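Skustgate Household List — archive, thread view
Subject: Re: Re: polished tiles, and the small things on the table
Date: Aug 3, 2023

Dear all,

Thank you for the many answers to my question about the floor. I try to reply to everything in one message, so please excuse the length. I quote the earlier message first, for those who joined the list after it was sent.

> We moved to the flat on Altau street in October and the tiles
> in the big room are very shiny. They are beautiful in the
> evening, but every foot mark stays on them. I have washed with
> soap, with vinegar and with plain water. After each of these
> I see gray stripes when the light comes low. Must I polish
> them, or do I only wash in a wrong way? Also I would like to
> hear how others keep a kitchen table free. Ours collects
> spoons, cloths and bowls all day long.

First the floor. The tiles are pale, beige and white, and they reflect so strongly that you see the legs of a person standing on them. I stopped the soap completely. Now I take warm water, one capful of the Stavo floor cleaner for a full bucket, and a mop that I wring two times. Then I go over it with a dry towel, always in the direction of the window. It needs 12 minutes more than before, but the stripes are much weaker.
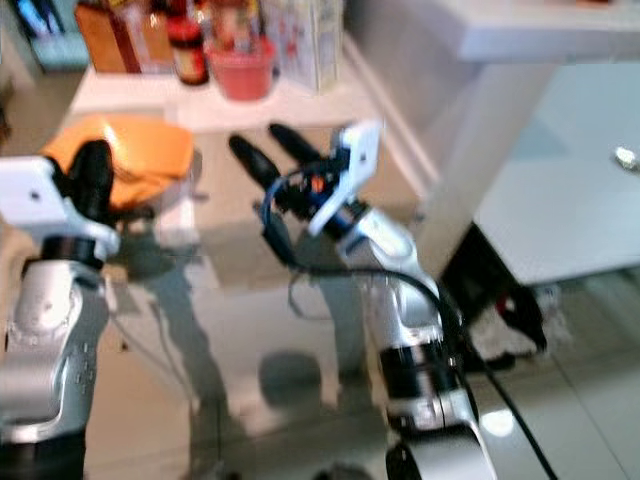
Have you tried to leave out the cleaner too? On tiles with such a shine I use only water and a microfiber cloth, and I change the water when half of the room is done. The gray stripes are in most cases old soap, and it can take five or six washings before all of it is gone.

The lines above are from an answer which I received off the list, and I have permission to copy them. I will try it next week, when my Stavo bottle is empty.

Now the table. Several of you wrote that the problem is the small cutlery, and I agree. A teaspoon is used once for coffee, then it is put down on the table and it stays there until the evening. I have one with a dull finish, a little like brass, and the bowl of it has become darker than the handle. I do not know if this is a stain or if it is only the metal. I would not scrub it with anything hard before I know.

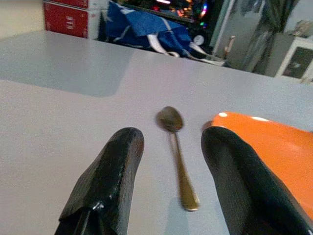
So for the spoons I bought a narrow tray from Kälin, 70 cents at the flea market, and it stands beside the coffee. The rule is that a used spoon goes in the tray or in the sink. My family follows the rule in the mornings — in the afternoons, less.

The cloths are more difficult. A white cloth that is left crumpled on the table begins to smell after one day in this weather. I hang it now over the tap, and I take a fresh one each morning. On the same table I keep one orange bowl, wide and shallow. It was meant for fruit, but keys and receipts come into it also. Should such a bowl stay on the table at all, or is it better on the counter? We eat close to the refrigerator, and the people who open it put everything down on the nearest free place.
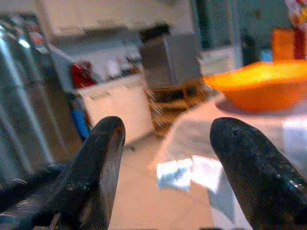
Leave the bowl where it is, came one reply, and empty it every evening when the cloth goes to the wash. If it moves to the counter, the keys will lie on the bare table instead, and then you have to look for them.

I find this convincing, so the bowl stays for now. For the counter I have no plan yet. If somebody has a good way to store small white things without a shelf, I would be glad to read it.

One more question about the floor: does a felt pad under the chair legs leave marks on polished tiles? I had a set with glue, and the glue came out at the sides.

With kind regards from Skustgate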